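Geschirrtücher und Schwämme richtig auswählen, vorbereiten und pflegen
Abschnitt 2 der Einrichtungsanleitung für die Ferienküche
Redaktion Murkmont, 31. Oktober 2024

Schön, dass Sie bis hierher gelesen haben! Nach den Schränken und Schubladen kommt jetzt der Teil, den viele gern auf den letzten Einkauf verschieben: die Tücher und Schwämme für die Spüle. 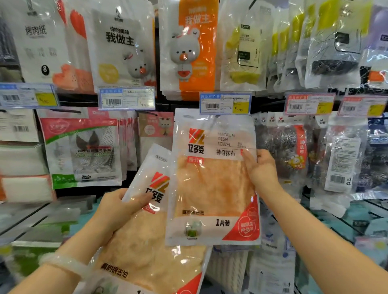 2.1 Im Laden auswählen

1. Nehmen Sie ruhig zwei Packungen derselben Sorte vom Haken und halten Sie sie nebeneinander. Bei dem flauschigen, pfirsichorangen Tuch von 亿多姿, auf Englisch „MAGICAL DISH TOWEL“, lässt sich der Stoff durch die klare Folie gut anschauen.

2. Lesen Sie die Mengenangabe. Auf der Packung steht „1片装“, also ein Stück. Wer nach unserer Liste ein Tuch für das Geschirr und eines für die Arbeitsfläche einplant, legt demnach 2 Packungen in den Korb.

3. Werbesprüche dürfen Sie freundlich zur Kenntnis nehmen. „真的很去油“ heißt so viel wie „löst wirklich Fett“, und ob das bei Ihrem Bratfett auch stimmt, zeigt sich erst zu Hause an der Pfanne.

4. Schauen Sie sich gleich noch bei den Nachbarn am Regal um. Gelb-grüne Schwämme und ein dunkles Scheuerpad hängen oft nur eine Armlänge weiter, und auch Grillpapier (烤肉纸) findet sich gern in dieser Ecke, falls im Sommer auf dem Balkon gegrillt werden soll.

Hinweis: Bewahren Sie die Verpackung auf, bis Sie die Pflegeangaben gelesen haben. Ein Foto mit dem Telefon tut es auch, nur bitte von Vorder- und Rückseite.

2.2 Vor dem ersten Gebrauch

1. Tuch aus der Folie nehmen, kräftig ausschütteln (am besten am offenen Fenster, neue flauschige Tücher fusseln manchmal ein wenig) und in lauwarmem Wasser ohne Spülmittel durchdrücken.

2. Kräftige Farben beim ersten Mal getrennt von hellen Sachen waschen. Wir haben im März ein weißes Küchenhandtuch aus der Wohnung Clollarau zartrosa zurückbekommen und hängen seither alles Bunte erst einmal für sich auf.

3. An der Luft trocknen lassen, lang ausgebreitet und nicht über der Herdkante.

Vorsicht: Tücher nie auf oder neben einer eingeschalteten Kochplatte ablegen. Das gilt auch für die Restwärme nach dem Ausschalten!

2.3 Im Alltag

1. Geben Sie jedem Tuch seinen festen Platz. Das Geschirrtuch kommt an den linken Haken der Leiste Baxter, das Tuch für die Arbeitsfläche an den rechten. Die Leiste ist 68 cm lang, da berühren sich die beiden nicht und trocknen schön durch.

2. Fettige Pfannen zuerst mit Küchenpapier auswischen und danach mit Tuch und warmem Wasser nacharbeiten. Das Tuch dankt es Ihnen, der Abfluss übrigens auch.

3. Scheuerpads nur für Töpfe und Roste verwenden. Auf beschichteten Pfannen, Glas und der Spüle Ullstead hinterlassen sie feine Kratzer, die sich leider nicht mehr auspolieren lassen.

4. Nach dem Spülen alles gut ausdrücken und aufhängen. Ein zusammengeknülltes Tuch im Becken riecht schon am nächsten Morgen, und diesen Geruch bekommt man nur mit viel Geduld wieder heraus.

Hinweis: Sobald ein Tuch oder ein Schwamm nach dem Auswaschen noch muffig riecht, bitte austauschen. Ersatz liegt in der zweiten Schublade von oben, neben den Müllbeuteln.

Weitere Abschnitte
Abschnitt 1: Schränke und Schubladen einräumen
Abschnitt 3: Spüle Ullstead reinigen und entkalken
Abschnitt 4: Hakenleiste Baxter anbringen
Abschnitt 5: Vorräte für die Wohnung Clollarau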